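最終更新:2022年2月3日(木)

虫刺され用の吸引器「タルタウ(Taltau)」をひと夏使った話

虫に刺されてから買うものと、刺される前に買うものがある。吸引器は後者のはずだが、私は左のふくらはぎを腫らした状態で注文した。届いたのは腫れが引いた翌朝である。

きっかけは5月の庭仕事だった。物置の裏に積んだ植木鉢をどかしていて、ちくりと来た。犯人は見ていない。夜には刺された場所が硬くなり、靴下のゴムが当たるだけで飛び上がるようになった。皮膚科では「何かに刺されましたね」と言われた。その点では私と先生の意見は完全に一致していた。塗り薬をもらい、息苦しさや発熱があればすぐ来るようにと念を押されて帰った。

その晩、ソファに足を投げ出したまま見つけたのがサイハム・ニムリさんの野外活動ブログで、そこでほめられていたのがタルタウだ。注射器を逆さにしたような道具で、ピストンを押し込むと先端のカップの中が減圧され、皮膚を吸い上げる。カップは大小2個。ほかに収納ケースと説明書が付く。重さは台所のはかりで154グラムあった。ポケットに入れて歩くと、ズボンが片側だけ下がる重さである。

■使い心地

吸う力は想像より強い。試しに何ともない腕に当ててみたら、きれいな丸い跡が3日残った。職場では誰にも聞かれなかったが、会議中に全員が一度は見ていた。

操作は片手でできる。これは評価したい。刺されるのはたいてい利き手でないほうか、足だからだ。ただし背中は無理で、家族に頼むしかない。頼まれた家族は必ず「本当にここ?」と言い、だいたい違うところを吸う。

説明書では1回の吸引は60秒程度とある。痛がゆいところを吸われながら待つ1分は、電子レンジの前の1分よりだいぶ長い。

■で、効くのか

夏のあいだ、蚊に数えきれないほど、ブヨらしきものにも何度かやられた。蚊については、吸った直後はたしかにかゆみがまぎれる。吸われた感触のほうが強いので、かゆさを思い出す暇がないのだと思う。30分もすると普通にかゆい。

ブヨのほうは差がわからなかった。両足を刺された日に片方だけ吸ってみたところ、翌朝は両方とも立派に腫れていた。左右でサンダルのきつさが同じだったのを、せめてもの公平さと受け取った。

箱には毒ヘビの絵まで描いてある。これはいただけない。ヘビや毒グモにかまれたときに、ピストンを押したり引いたりして時間を使うのは危ない。そういうときは動かずに助けを呼び、病院へ行く。ハチに刺されて全身に症状が出た場合も同じで、この道具の出番はない。かゆみをごまかす小道具として売ってくれれば、もう少し好きになれた。

■手入れと作り

カップは外して水洗いできる。口の部分の縁がなめらかで、押し当てても痛くない。本体の接合部には細い溝があり、そこに汗と日焼け止めがたまる。爪楊枝が要るのに、爪楊枝は付属しない。

ケースはふたの留め具が弱く、リュックの中で2回開いた。カップの小さいほうは今もリュックのどこかにいると信じている。

■ほかの品との比較

以前使っていたカドカム(Cudcombe)の冷却ジェルは、冷たさでは上だが、夏の車内に置くとただのぬるいジェルになる。ソンバットクルの熱を当てるタイプは友人に借りた。ひと押しごとに「あちっ」と声が出るので、キャンプ場の夜には向かない。かゆみだけなら、正直なところ保冷剤をハンカチで包んだものがいちばんよかった。台所にあるし、送料もかからない。

■まとめて言えば

星は5つのうち2つ半。半分はケースがそろいの色だったことへの加点である。草むらに入る人には、これより先に長ズボンをすすめる。私も秋からはそうしている。刺される場所が手首に移った。
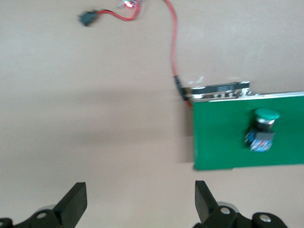 テーブルの上の緑色の板

――――――
当サイトではCookieを使用しています。閲覧を続けると、Cookieの使用に同意したものとみなされます。[同意する] [設定を変更]

コメント(4件)

やぶ漕ぎ三年目
丸い跡、わかります。私は額にやってしまい、翌日の面談がつらかったです。

サスキア・タウィリ
ウルヴゲートのキャンプ場の売店にも置いてありました。店の人に効きますかと聞いたら「売れます」と言われました。

みどり
うちの子は熱のタイプを嫌がるので、吸引器なら泣かないかと検討中でした。保冷剤にします。

匿名
大きいほうのカップだけでも使えますか? 小さいほうをなくしました。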